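Subject: Re: [handicapping] Speed figures for the Gandholm turf sprints
From: Niilo Ojala
Date: Tue 29 October

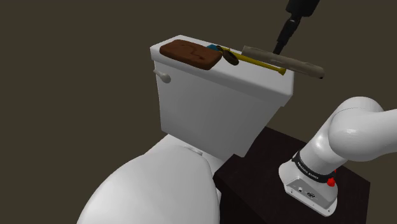

I reran the Gandholm numbers over the weekend with the rail position added. Short version: the old variant was too generous to anything drawn inside when the rail was out.

> Has anyone checked the turf sprint pars since they moved the
> rail in March? My figures for Putberg keep coming up five
> points higher there than at any other track, and I don't
> believe he is that good on grass.

He isn't. The database has 2,757 starts on that course, and 132 of them are sprints run with the rail at its widest setting. The published par treats those the same as the rest. Once they are split out, Putberg's last two wins drop 5 points each, and that puts him level with Lui at the same weight.

Fotance is the odd one. She raced wide in all three of her starts there and her figures go up slightly after the change. I would not read much into it until she runs on firm ground again. Two of the three were on yielding turf, and the timing on the second looks wrong to me - the opening quarter doesn't agree with the replay.

> Would you use the same correction for routes?

No. The run to the first turn is long enough in the routes that the draw matters much less. I tried it on a sample of 50 and the error got worse.

The revised pars are in the usual folder, tab two. Column F is the rail setting in feet. Blank means the chart didn't give one, so leave those races out of any average. If you have your own notes on rail settings from before March, please send them and I will fill in what I can.

Niilo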